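Ticket: Handheld gripper kit, cup pickup trial
Product: Fimamach two-hand kit, trial plan
Opened by: Wickramasinghe test desk
Status: Waiting on vendor
Last update: November

Problem as reported

The Fimamach sales page says the kit will "pick up any drinkware you own" straight out of the box. We are on our second week and I don't buy it. Upright tumblers are fine. Cups lying on their side slip out of the blue pads, or roll away before the pads close. We logged 320 tries and 35 of them ended in a drop, nearly all with tipped cups.

Step 1. Vendor's first reply

Support told us to update the Clikum logging app and run the width calibration again. Did both. The app now shows a green check mark and the cups still slip. I asked what the green check mark measures and got a link to the page I had already read.

Step 2. Mixed table, pads wide open

Support then asked for a setup with different shapes together, some tipped and some standing. We used the ribbed glass goblet, the tall gray tumbler, the short green cup and the cream cup with the sleeve standing up, with the cream tapered cup and two others on their sides. Pads start wide apart, one on each side.
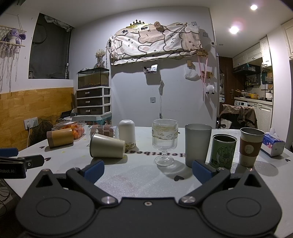

Step 3. Swapping the pads

Fudia, the reseller, offered a softer set of pads for 300 on top of the trial fee. Declined for now. If the standard pads can't hold a tapered cup, the page should say so before anyone pays, and I would like a drop count from their own tests before we buy an add-on.

Step 4. Slower close

Closed the grip by hand at half our usual speed. Less rolling. The tapered cup still works its way out toward the narrow end once it leaves the table. Might be pad angle, might be me. Support has the log.

Open questions for Fimamach

Is there a minimum wall angle for the standard pads?
Does "any drinkware" include anything lying down?
Can the trial be extended by 2 weeks while this is open?

Please don't close this ticket on the calibration result again.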